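Zwischenbericht Projekt „Ordnung im Haushalt“
Berichtszeitraum März bis November, Stand 2024-11-19
Vorgelegt von: Nafula Nyanda, Projektleitung, Verein Nikow

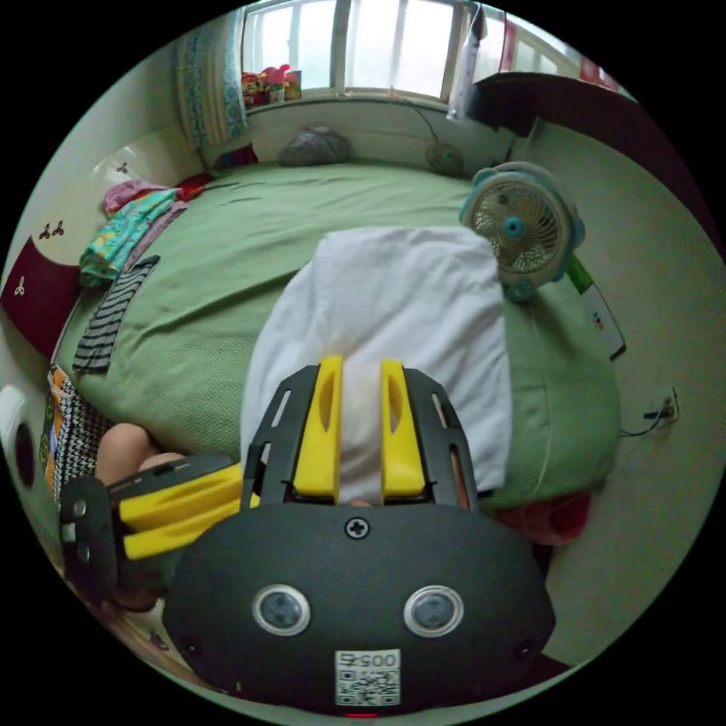
Die Wäsche ist in fast allen begleiteten Haushalten der Bereich, mit dem die Familien beginnen wollen. Im Antrag hatten wir die Küche als ersten Schritt vorgesehen und haben die Reihenfolge im Frühjahr geändert. Eigene Arbeitsflächen zum Falten gibt es selten, gearbeitet wird auf dem Bett: links der Stapel mit den gefalteten Teilen, darunter auch bunt Gemustertes, davor ein gestreiftes Hemd flach ausgebreitet, das weiße Handtuch gefaltet auf der grünen Tagesdecke. Diese Arbeitsweise haben wir in die Anleitung übernommen. Eine Tagesdecke bleibt dabei liegen, sie dient als Unterlage.

Stand der Hausbesuche
Bewilligt waren Besuche in 30 Haushalten. Aufgenommen wurden bisher 20, davon haben sieben die Begleitung abgeschlossen. Insgesamt fanden 248 Besuche statt. Die Termine in Bornov liegen im Plan. In Campbell sind wir im Rückstand, dort war die zweite Stelle bis zum Sommer nicht besetzt. Seit Mahtab Bakhtiari die Besuche übernommen hat, finden die Termine wieder regelmäßig statt.

Inhalte
Geübt werden Sortieren, Falten und Einräumen, jeweils in dem Zimmer, in dem die Kleidung auch aufbewahrt wird. Handtücher und Bettwäsche werden getrennt von der Kleidung behandelt. Beim Falten gilt ein Maß pro Fach — die Familien legen es beim ersten Termin selbst fest. Fensterbänke und Ablagen mit Spielzeug kommen erst nach der Wäsche an die Reihe, auf Wunsch mehrerer Eltern zusammen mit den Kindern.

Abweichungen vom Antrag
Die gedruckte Mappe wurde durch einzelne Blätter ersetzt, die an der Schranktür hängen können. Die Mappen wurden kaum aufgeschlagen. Die Terminverwaltung läuft seit dem Sommer über Datance, die Umstellung hat mehr Zeit gekostet als vorgesehen. Der Posten für Aufbewahrungskisten ist noch nicht ausgeschöpft — viele Haushalte haben genug Stauraum und brauchen nur eine andere Aufteilung. Wir bitten darum, den Rest für Fahrtkosten nach Campbell verwenden zu dürfen.

Nächste Schritte
Die restlichen Haushalte sollen bis März aufgenommen werden. Das Blatt zum Falten von Kinderkleidung wird überarbeitet, die Schrift ist zu klein. Der Verwendungsnachweis geht Ihnen mit gesonderter Post zu.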